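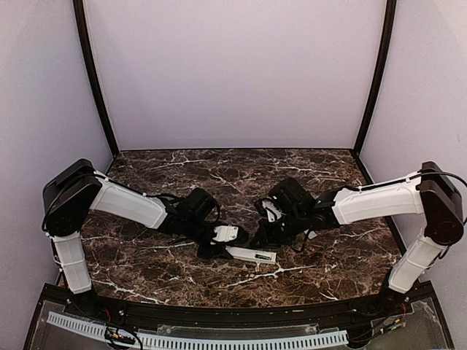
4. What happened when we took the piano away

4.1 Setting up the echo lessons

I'll start with the part I got wrong. When Ji-hoon Ahn and I planned this study, I was sure the piano would be the easy condition. I have taught elementary general music with a piano at my elbow for most of my working life, and if you had asked me in the staff room, I would have told you that children match pitch best when the piano gives them the note. So the lessons were planned with the piano as the comfortable starting point and the bare voice as the challenge. Keep that in mind while you read the rest, because a few of our choices make more sense if you know which way I was leaning.

The activity itself was plain old echo singing. The teacher gives a short pattern, the class sings it back, and then children who want a turn sing it back alone. Every music teacher I know does some version of this in the first few minutes of class. We used falling thirds at first (the "come and play" kind of tune that kids already sing at each other on the playground), then patterns that added the note above, and then a few that stepped down to the home note. All of them sat in a range that young voices can reach in their light head voice. I had to be firm with myself about that, as I'm an alto and I drift low when I'm tired.

We worked with six classes in three schools: Indholm, Tarkeck and Varnness. Each school gave us two classes, and each class did the echo lessons both ways, with the patterns played on the piano in one block and sung by the teacher in the other. Half the classes started with the piano and half started with the voice. The lessons began in April, after the spring concerts were out of the way, and I'd recommend that timing to anyone. Children who are rehearsing for a concert have one thing in their heads, and it is the concert!

4.2 Recording and scoring

We recorded only the solo turns. Whole-class echoes sound lovely, but you can't tell who is singing and who is happily moving their mouth. Solo turns were always a choice. A child could sing alone, sing with a friend, or pass, and passing was treated as a perfectly good answer. Once we had taken out the turns where somebody dropped a drumstick, or the hallway got loud, or a friend joined in halfway, we had 435 solo echoes to score.

Scoring was done with what we called the Kramer sheet, named after the hall where we drew it up one rainy afternoon. It asks the listener to judge the shape of the tune first and the pitch second. That order matters a lot to me. A child who sings the right shape starting from the wrong note has heard the pattern and understood it, and a teacher can do a great deal with that. A child who hits the first note and then slides off somewhere needs a different kind of help. If you mark both of them "incorrect," you've thrown away the most useful thing you learned all morning.

Ji-hoon and I each scored every echo without seeing the other's sheet. When we disagreed, we listened again together and talked it through. Most of our arguments were over very quiet singers. I tended to be generous with them and he tended to be strict, and we met somewhere in the middle, with a written note beside each one so that we couldn't quietly change our minds later.

4.3 What we heard

The children sang back the teacher's voice more accurately than they sang back the piano. This was so for shape and it was so for pitch, and it held in every one of the schools. The gap was widest in the youngest classes. With the older children it narrowed, and a handful of them did just as well either way. (A couple of those were taking piano lessons at home, so I wouldn't build a theory on them.)

The kind of mistake changed too, and I find that more interesting than the gap. After a piano pattern, the most common slip was starting low, in the speaking voice, and staying there. After a sung pattern, the children were far more likely to begin in their light voice, and when they slipped, they slipped by a little and often slid back. I had one girl at Tarkeck who grumbled her way through the whole piano block on something close to a single note, and who then sang the falling third back to me as clean as you please the first time I sang it to her. I put my pencil down. I may have clapped.

We also noticed that the sung patterns got more takers. More hands went up for solo turns in the voice block, and fewer children passed. We hadn't planned to study this, so we had no proper tally of hands, only our notes from the lessons, and I offer it as something to look at in a later study.

Figure 1. Robot arm with a black gripper head and a camera module on top, reaching over a dark brown, white-veined tabletop.

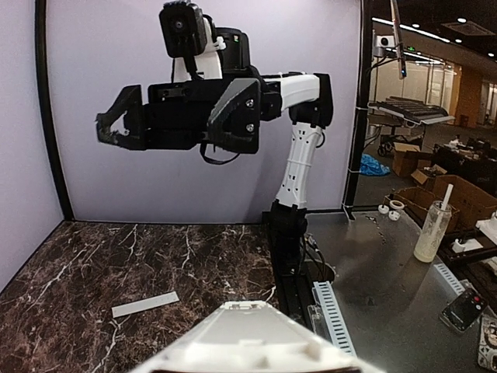

Should a teacher who doesn't feel like a good singer still sing the patterns for the class?

I think so, as long as the patterns are short and sit in the children's range. One of the teachers at Varnness told us she never sang in front of people outside her classroom, and her classes showed the same difference between voice and piano that the others did. She checked her starting note on a chime bar, hummed it to herself, and sang. A plain, light, steady sound is all the children need to copy.

4.4 Why the voice might be easier to copy

I can only tell you what I believe and how far the recordings back me up. When a teacher sings, the child hears a sound made the same way the child will have to make it. There is a breath before it, there is a vowel in it, and there is a face to watch. The piano gives you the pitch and very little else. A young child has to take that pitch and work out where it lives in the voice, and that's an extra job before the singing even starts.

The breath is the bit I'd bet on. Listening back, I could hear children at Indholm breathing in along with the teacher, before the pattern had even begun, and those echoes nearly always came in on time and in the light voice. During the piano block the breath came late or didn't come at all. 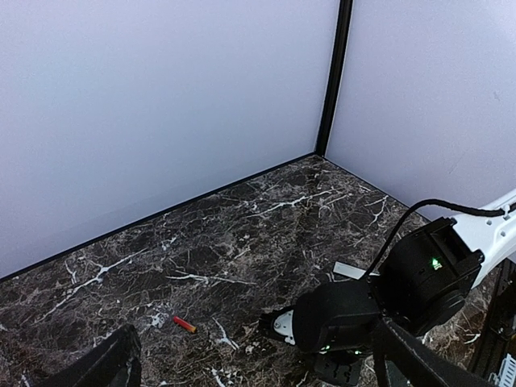
Some of it could also be the words. We used "loo" for the sung patterns, and the children were asked to sing back on "loo" in both blocks. That means the voice block gave them the syllable to copy and the piano block made them remember it. Bit-na Myung, who read an early draft of this section for us, pointed this out very kindly, and she's right. A fairer test would have the teacher speak a clear "loo" just before each piano pattern, and we plan to do it that way next time.

Order could matter as well. The classes that had the voice block first did somewhat better in their piano block than the classes that began with the piano. It's a small group of classes and I wouldn't lean on it hard, but it fits with what I now do in my own room. I sing the pattern, the children echo, and only after a few good rounds do I play the same pattern on the piano and ask for it again. By then they know where it sits in their voices.

4.5 Limits

Our teachers were all women, and none of them sang the patterns an octave down. Plenty of music teachers are men, and what children do with a lower singing voice is a real question that we can't answer from these recordings. We also used upright pianos that were in decent tune but far from perfect. The one at Tarkeck had a sticky key right in the middle of the range, so we moved two of the patterns up a step there and used the moved versions in both blocks.

Last, a word about the scores themselves. They describe single turns by small children on ordinary school mornings. A child who passed one morning sometimes sang beautifully the next, and a few of the strongest singers had off days that look rather sad on paper. The scores were checked for the final time on 30 Oct 2019, and the written notes beside the disputed echoes were kept with them. Anyone who wants to use the Kramer sheet with their own classes is welcome to copy it, and I'd love to hear how the quiet singers get on.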